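Notebook, gripper data, Barredo space
Wednesday, started writing around 4 pm

Okay, picking up from the last entry where I was complaining about drift. I finally sat down with the Brurnar logs and I think I know what's going on, or at least half of it.

Quick recap for whoever reads this after me. We have 306 handheld demos from the Barredo space, all pick-and-place with soft things (cloths mostly), and the pose track goes bad in a chunk of them. The track looks great, looks great, looks great, and then there's a little hop sideways and everything after that is shifted. The policy we trained on those demos learned the hop! On the arm it does this silly shimmy right before it closes. I laughed the first time and then I felt sick.

My first theory was motion blur, so I slowed way down and re-recorded a batch. Same hops. Second theory was the time sync between the finger sensor and the camera, and I burned a whole morning on that one before I plotted the offset and saw it was flat as a board. (Plot first next time. Writing it here so I have to look at it.)

Third theory is the one I like. The tracker wants to spread its features all over the image, and with a lens this wide a good part of the image is the gripper itself. The gripper doesn't move relative to the camera, ever. So every feature that lands on the housing is voting for "we're standing still," and when the room gives us less to hold on to, those votes start to win. I was masking the fingers but I had drawn the mask by hand ages ago for the old housing, and the new shell is bigger. The old mask misses a strip of it.
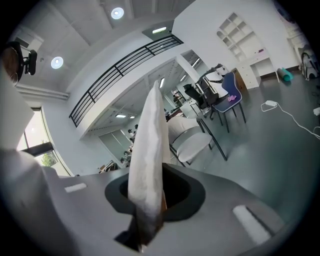 So I redrew the mask. I did it in Adik, zoomed way in, and left a fat margin around the collar because the finger flexes when it presses on something and I don't want its outline wandering in and out of the masked part. I also masked the two pads on the housing. They have nice crisp corners, and crisp corners are exactly what the detector goes hunting for.

Then I reran the tracker on everything, old mask against new mask, nothing else touched. Same 2,000 features per image cap both times. It took most of lunch and then some.

What came out:

Hops with the old mask: 64 demos had at least one.
Hops with the new mask: 2.

I checked that three times because I didn't believe it. I'm calling anything a hop if the pose moves more between neighboring images than a hand could plausibly move it, same threshold as before, it's in the config. I haven't tried wiggling the threshold and somebody should, probably me.

The leftovers both happen while the gripper is swinging up toward the ceiling. My guess is there's just not much up there to grab, a lot of white and some lights, and the lights are blown out so the detector finds a ring around the glare and the ring slides as you move. Masking wouldn't help with that. I could drop those demos and I'm tempted, but I'd like to try capping how many features can come from very bright patches first. Brustum has a setting for it, I think under the detector tab, and I've never once touched it.

Other stuff from today, in no order:

The wide view is still worth it. I went back and forth on this all month, and a narrower lens would give us less housing to mask, but then we lose the room when the finger is down close to a surface, and that's when we need it most.

The height on the tracks is still a hair off even in the clean ones. It's steady, so it smells like calibration. Redo the calibration board before the next session. Use the stiff one, the floppy one has a curl in it now.

Retraining on the new tracks is queued and should be going by tonight. Same seed, same settings, all the demos in except the leftovers. If the shimmy is gone on the arm tomorrow I'll be insufferable. If it's still there, then the mask fixed the tracks and the shimmy is coming from somewhere else, and I'd look at the gripper width signal next, it has a lag I never measured properly.

New mask is in the shared folder next to the old one. Please don't delete the old one yet, I want to rerun the comparison with the other threshold.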